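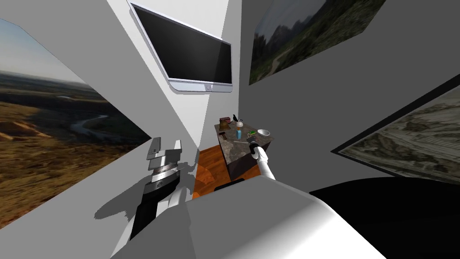
Questions people keep asking the band

Updated Mar 7, 2018

We get the same handful of emails every week, mostly after gigs, so I've had a go at answering them in one place. I play bass in Trunar and I look after the website, which means you get my version of everything (the drummer may disagree).

What does Trunar mean?

Nothing at all! We needed a name for a poster and had one evening to come up with it. Somebody typed nonsense into a phone and we all quite liked how it looked in capitals. It's said TROO-nar, if you're introducing us.

What sort of music is it?

I'm rubbish at this one. Two guitars, bass, drums, and an old organ that goes out of tune when the heating comes on. People hear a lot of early shoegaze in it, and our singer grew up on country records, so there's a bit of that too. Try the Petchrat EP first, it's five songs and you'll know by the second one whether we're for you.

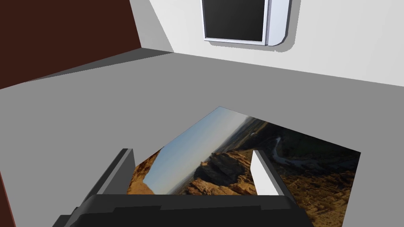

Who does the record sleeves?

We do them ourselves, usually on a kitchen table with too much tea. The last one took ages because none of us could agree on whether a sleeve should have the band on it. I've always wanted something plain, like a landscape picture lying flat on a grey surface with loads of space left round it for the title, and I'm still pushing for that on the album. The guitarists want lettering. Lots of lettering.

Where can I buy the vinyl?

The first pressing of Petchrat was 16 tracks' worth of arguing cut down to five, and it sold out in December. There's a second pressing on its way, and we're keeping 50 copies back for the merch table. The rest will go to Verov, the little label who put it out, and they post abroad.

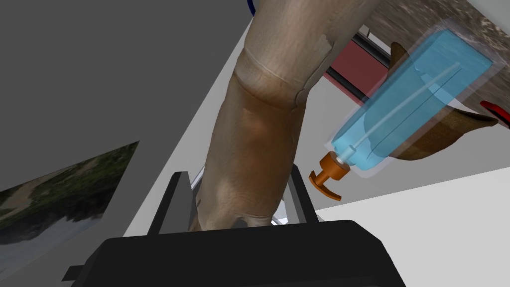

If you've ordered from them and it hasn't turned up, please write to Verov and not to us. I'd love to help but I can't see their orders.

When's the album coming?

It's recorded, and we're halfway through mixing at Nandance, where the first EP was done as well. I keep asking for the bass to go up and it keeps going down again. No date until the test pressings are back, sorry!

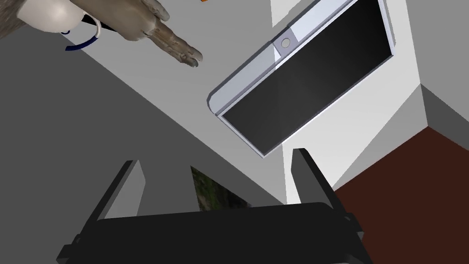 There'll be one new song online before then, probably the slow one we've been ending the set with.

Will you play my town?

Maybe! We've got one van and four jobs between us, so weekends are easiest. Small rooms are fine, we've no great wish to play to 4000 people. Drop us a line through the contact page with the name of the venue and whether there's somewhere to park.

Can I film the gig?

Yes, go for it. Just keep the light off, and send us the link afterwards.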